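**Legezelle für dunkle Berufskleidung – lohnt sich das Angebot?**

**mangelware** schrieb am 2018-04-19:

Moin zusammen,

wir sind eine mittlere Wäscherei, überwiegend Berufskleidung im Leasing, viel Dunkelblau. Im Juli muss ich das Investitionsbudget abgeben, und die Geschäftsleitung hat sich in den Kopf gesetzt, dass da ein Roboter rein soll. Es geht um das Auflegen und Ausrichten der Teile vor dem Falten. Bisher reine Handarbeit.

Im Rennen sind Barnell mit der Zelle »Meredith« und Undov mit einem Arm, um den wir den Rest selbst bauen müssten. Barnell verspricht Amortisation in 28 Monaten. Grundlage sind 601 Teile pro Schicht. Die Zahl stammt von uns, aus einer guten Schicht. Eine schlechte wollte keiner wissen.

Mir kommt das alles zu glatt vor. Hat jemand so etwas bei weichen Sachen laufen?

---

**Dampfkante**:

Bei 28 Monaten würde ich fragen, wer in der Rechnung die Teile vereinzelt. Bei den Angeboten, die ich auf dem Tisch hatte, lag das Textil immer schon schön einzeln da. In unserem Rollwagen liegt nie etwas einzeln.

Frottee geht übrigens besser als Köper. Dunkler Köper auf dunklem Köper ist für jede Kamera eine Zumutung.

---

**greifer_gerd**:

Widerspruch. Dunkel auf dunkel war früher ein Problem. Mit heller Auflage und vernünftigem Licht findet man die Kante, und die Etiketten geben noch einen Anhaltspunkt für die Orientierung. Wir machen das mit Schürzen und Kitteln und ich würde die Zelle wieder kaufen (nicht von Barnell, aber egal).

Wichtiger sind die Finger. Glatte Backen rutschen, zu grobe ziehen Fäden. Lass dir die Backen geben und reib damit einen Nachmittag an euren Sachen herum. Kostet nichts.

---

**mangelware**:

@greifer_gerd Was habt ihr an Verschleiß bei den Backen? Im Angebot steht nur »Verschleißteile nach Aufwand«. Das ist für mich keine Budgetposition, das ist ein offenes Portemonnaie.

---

**greifer_gerd**:

Kann ich dir nicht sauber beziffern, läuft bei uns über die Instandhaltung mit allem anderen zusammen. Tut aber nicht weh.

---

**Dampfkante**:

»Läuft über die Instandhaltung mit« heißt: ihr wisst es nicht. Damit lässt sich jede Anlage schönrechnen.

---

**greifer_gerd**:

Oder es heißt, dass der Betrag zu klein ist, um jemanden mit dem Auseinanderrechnen zu beschäftigen. Such's dir aus.

---

**kostenstelle_West**:

Ich war letztes Jahr im Vorführraum von Barnell in Groltivthorpe. Ordentliche Leute, guter Kaffee. Vorgeführt wurden aber neue Hosen, gestärkt und flach wie Pappe. Auf meine Bitte, doch mal die mitgebrachte Tüte mit Rückläufern draufzukippen, gab es erst eine längere Pause und dann einen Folgetermin. Den habe ich nicht wahrgenommen.

Zum Budget, falls du etwas zum Abschreiben brauchst. Diese Posten fehlten bei uns im Angebot und kamen später alle:

- Umbau der Zuführung
- Beleuchtung samt Blende gegen das Hallenlicht
- Schulung für die Nachtschicht
- Ersatzbacken
- Softwarepflege ab dem zweiten Jahr

Ich setze seitdem 10 Prozent vom Kaufpreis pro Jahr für Wartung an. Wenn der Vertrieb darüber lacht, soll er es in den Vertrag schreiben.

---

**Dampfkante**:

10 Prozent sind bei Textil zu wenig. Fusseln.

---

**kostenstelle_West**:

Für die Zelle allein reicht es meiner Erfahrung nach. Die Absaugung gehört in einen eigenen Posten.

---

**mangelware**:

Danke, die Liste nehme ich so mit rein. Mit Undov habe ich heute telefoniert. Der Arm selbst ist deutlich günstiger, dafür wollen sie vom Greifer nichts wissen und von der Bildverarbeitung auch nichts. Haftung also komplett bei uns. Ich habe 2 Leute in der Technik, und die halten schon die Mangel am Leben.

Den Eigenbau streiche ich damit. Bleibt Barnell oder gar nichts.

---

**greifer_gerd**:

Oder mieten. Fragt kaum jemand, machen aber etliche Anbieter, wenn man hartnäckig bleibt. Mit Rückgaberecht, und die Stückzahl im Vertrag an *eure* Ware gekoppelt.

---

**Dampfkante**:

Da sind wir ausnahmsweise einer Meinung. Und die Stückzahl bitte als Mittel über alle Schichten, sonst steht da am Ende wieder die gute.

---

**mangelware**:

Miete habe ich angefragt, Antwort steht aus. In den Entwurf schreibe ich vorerst »Versuch, befristet«, ohne Kaufoption. Die Amortisation lasse ich leer, bis jemand mit unseren Teilen gerechnet hat. Meine Mindestanforderungen kommen gleich noch drunter, reißt sie ruhig auseinander.

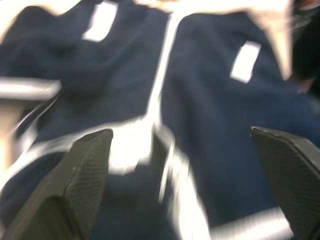

**Rubrik: Technik & Anschaffung › Handhabung › Berufskleidung dunkel**

Zwei dunkelblaue Teile nebeneinander, verknittert, zwischen den Fingern viel Luft und die weißen Etiketten beide schief. An so einer Lage will ich die Zelle gemessen sehen, bevor Geld fließt. Anforderungen im Entwurf:

1. Abnahme mit unserer Ware im Anlieferzustand, Faltenwurf inklusive.
2. Zwei Teile dicht beieinander müssen getrennt gegriffen werden. Doppelgriffe zählen als Fehler.
3. Das Etikett darf bei der Orientierung helfen, die Zelle muss aber auch ohne sichtbares Etikett weiterarbeiten.
4. Ersatzbacken mit Festpreis für die gesamte Vertragsdauer.
5. Handeingriffe werden protokolliert und von der Stückzahl abgezogen.

Bei Punkt 3 bin ich unsicher, ob ich mir damit jeden Anbieter vergraule. @greifer_gerd, wie habt ihr das bei den Kitteln in den Vertrag geschrieben?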